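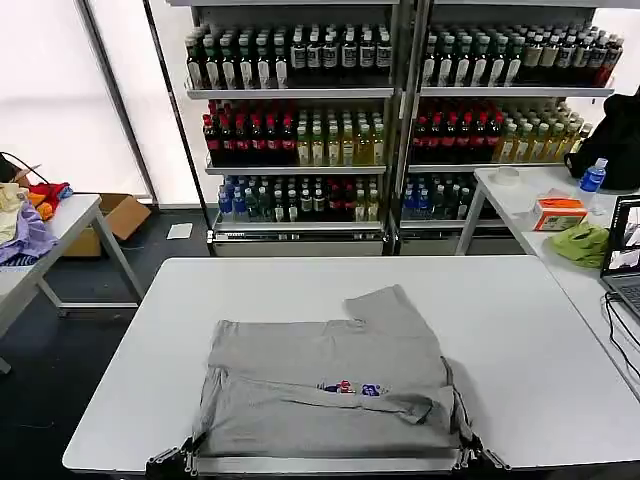

Chapter 6
Folding and Sorting Clothes

By Apinya Rungrueang
September 27, 2021

Search this book
Enter a word or page number
Go

Most people learned to fold a shirt by watching someone else do it, and most have never changed the way they do it. This chapter starts with the T-shirt. It is the most common garment in a household wash, it has no buttons or collar to work around, and the steps used on it carry over to nearly everything else in Part Two.

A folded shirt should come out as a rectangle of a set width. The width is decided by the shelf or drawer, so measure that first. In this book the standard width is 10 inches, with 11 for the larger adult sizes. Sleeves are turned in before the body is folded up from the hem. If a sleeve is left out at this stage it will stick up past the shoulder, and the finished piece won't stack well. Open the last fold, lay the sleeve flat, and fold again.

A printed shirt can be folded with the print inside or outside. Stores usually want it outside so a customer can see it. At home it makes little difference, though a thick print will crack sooner if a fold runs across it.

The work surface matters more than beginners expect. Use a flat table at hip height. A bed is too soft and too low. Keep the unfolded clothes on a second table or at the far end of the first, and bring over one garment at a time. Light and dark colors may share a pile once they are washed and dry.

Knit fabric stretches when it is pulled by one corner. Hold it at two points, set it down, and smooth it from the middle toward the edges. Ute Ostermann's method, covered later in the chapter, uses only four hand positions for the whole shirt and is easy to teach to children.

Words to know: hem, placket, knit, fold line, face side.

Before you read on, fold one shirt the way you normally do and set it aside. You will need it for the practice on page 178.

Related chapters
Chapter 5: Drying Indoors
Chapter 7: Shirts with Collars
Chapter 10: Towels and Sheets
Chapter 11: Packing a Shelf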